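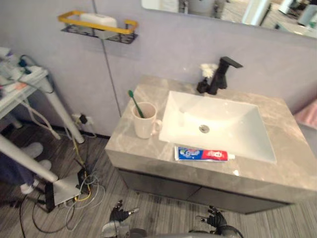
Basin with a single-lever tap. Fixtures of this type are coded mixer_single in fixtures.csv.

Odoi Domestic Water Use Readings

README and data card, release 7

Summary

Odoi is a set of water flow readings taken at individual fixtures in 17 occupied homes in the town of Nemmont. Each home had a small flow meter fitted to the supply pipe of every fixture that could be reached without lifting floors or opening walls. Readings were stored at 10-second intervals. The release also holds a fixture list for each home, a short room survey, and a file of hand-labelled events such as hand washing, tooth brushing, filling a kettle and running a bath.

The data was collected to support work on splitting whole-house water use into single uses. It can also be used for teaching time series methods, and has been used that way at Vornudov College. It should not be used to estimate average water use for a town or region. The homes were not chosen at random.

Contents

readings/ - one compressed CSV file per home per month
events.csv - labelled events with start, end, fixture and label
fixtures.csv - one row per metered fixture
rooms.csv - one row per room containing a metered fixture, plus the hall or passage leading to it
gaps.csv - known gaps and the reason where one is known
calibration.csv - bench results for each meter before fitting and after removal
CHANGES.txt
LICENCE.txt

All files are UTF-8 with a header row. Missing values are empty fields. There are no sentinel values such as -1 or 9999; these were present up to release 5 and were removed.

Readings

Columns in the readings files:

home_id: letter code, stable across releases
fixture_id: unique within a home, not across homes
t: seconds since the start of recording for that home
volume_ml: volume passed since the previous row
temp_c: pipe surface temperature
quality: ok, suspect or filled

The t column is relative on purpose. Clock times would make it easier to work out which home is which, so they were dropped before release. Hour of day is available as a separate column, hour, with values from 0 to 23 in local time. Weekend and weekday are not marked.

Volume is an interval total and not a rate. Users who need litres per minute must convert. Rows with zero volume are left out, so a missing row normally means no flow. To tell a quiet period from a lost one, check gaps.csv. This is the most common mistake made with the data and accounts for most of the questions we get.

Temperature is read from a sensor strapped to the outside of the pipe under a foam sleeve. It lags the water by an amount that depends on pipe size and material. It is good enough to tell a hot draw from a cold one after a short run. It is not good enough for energy calculations, and short hot draws may never show a rise at all.

Fixtures

The fixture_type field takes one of these values: mixer_single, mixer_double, pillar_pair, shower_electric, shower_mixer, bath_filler, cistern, washing_machine, dishwasher, outdoor.

A mixer_single is any tap with one lever controlling both flow and temperature. Hot and cold supplies to the same mixer were metered separately and appear as two fixture_id values joined by the field pair_id. Where only one side could be reached, pair_id is empty and the other side is noted in the comment field. Sum both sides before doing anything with basin or kitchen tap totals.

Basin taps give the shortest and least regular events in the set. Tooth brushing is hard to separate from hand washing on flow alone: some people leave the tap running, some use two short bursts, and a few fill a mug. The label teeth was only given when the person in the home had noted it in the diary. Anything else at a basin that could not be settled is labelled basin_other. Please do not merge basin_other into hands. The two were compared by Renata Krawczyk during release 6 and the duration curves differ.

Cistern events are the easiest to find. A refill has a steep start and a slow tail, and its volume is nearly constant for a given cistern unless there is a dual flush. The field flush_volume_ml in fixtures.csv gives the median refill where it could be worked out.

Rooms

The room survey was filled in by the fitter on the first visit, using a paper form, and typed up later. Fields are room_type, floor_level, floor_finish, pipe_run_m, heated and window. Most of them exist to help explain the temperature readings, as a long pipe run under an unheated floor will cool quickly between draws.

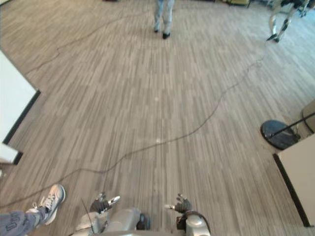

The floor_finish field is the weakest in rooms.csv and should be read as a record of appearance only. Fitters were told to code what they could see from standing height and not to guess at the material. A floor like the one shown, with long staggered strips in streaked grey, taupe and off-white, is coded plank_wood_look, whatever it may be made of. Real boards and printed coverings are therefore mixed under one code. The other values are tile, sheet, carpet, bare and unknown. An attempt to add a floor_material field was dropped when two fitters visiting the same homes disagreed too often for the field to be of use.

The pipe_run_m field is an estimate paced out along the likely route from the hot water source. Treat it as an ordering of short, medium and long runs and nothing finer.

Event labels

Labels came from paper diaries kept by the people in each home. A diary sheet hung near each metered fixture and asked for the time and the use. Diaries were kept for set periods and not for the whole recording, so most flow in the readings has no label. The field diary_active in events.csv marks the periods in which a diary was in use.

Diary times were matched to flow events by script and then checked by hand. A match was accepted if a single flow event fell within the search window. If there was more than one candidate, both were passed to a second reader. Joana Baptista wrote the matching script and the rules used by the readers; the rules are in matching_rules.txt inside the events archive.

Known weaknesses of the labels:

Night-time use is under-reported. Cistern refills between midnight and early morning appear in the readings with no diary entry far more often than daytime ones.

Children's use was written down by adults, often later and in batches.

Diary effort falls off. Entries per day drop towards the end of every diary period in every home but two.

Home K used its own words in place of the printed list. These were mapped to the standard labels and the original text is kept in label_raw.

Meters

All meters were Trirnum inline units with a pulse output. Each was run on a bench before fitting and again after removal. Results at low, middle and high flow are in calibration.csv. Drift was small for most units. Eleven meters read low at the lowest test flow on return, and readings from these at low flow are marked suspect for the final part of the recording. No correction has been applied. Users who want to apply one can take the two bench points and draw a line between them, but we have no evidence that drift was steady.

Very slow leaks fall under the starting flow of the meter and do not register. The absence of flow overnight is not proof that a home had no leak.

Gaps

Loggers ran on mains power with a battery that would carry them for up to 10 hours. Longer power cuts show as gaps on all fixtures in a home at once. Gaps on a single fixture are usually a loose pulse cable, most often in the cupboard under a kitchen sink, where the cable gets knocked. Gaps shorter than a minute were filled by spreading the counter difference evenly over the missing rows, which are marked filled. Do not use filled rows to study event shape.

Consent and privacy

An adult in each home signed a consent form covering release of the readings, the fixture list and the room survey. Names, addresses, household size and diary handwriting are not released. Two homes asked for part of their recording to be removed and this was done before the first release. The removed spans are listed in gaps.csv with the reason withheld.

Anyone trying to link home codes to real addresses is in breach of the licence.

Changes in this release

Corrected pair_id for the kitchen mixer in home C, where hot and cold had been swapped.
Renamed floor_type to floor_finish.
Added the hour column to the readings.
Removed seven duplicate events from home F.
Moved bench results out of fixtures.csv into their own file.

Results from earlier releases that depend on hot and cold in home C should be run again.

Contact

Questions about labels go to Joana Baptista. Questions about meters, gaps or calibration go to Renata Krawczyk. Give the release number, home_id and fixture_id, and a range of t values if the question is about a particular event. Requests for the unreduced clock times will be refused.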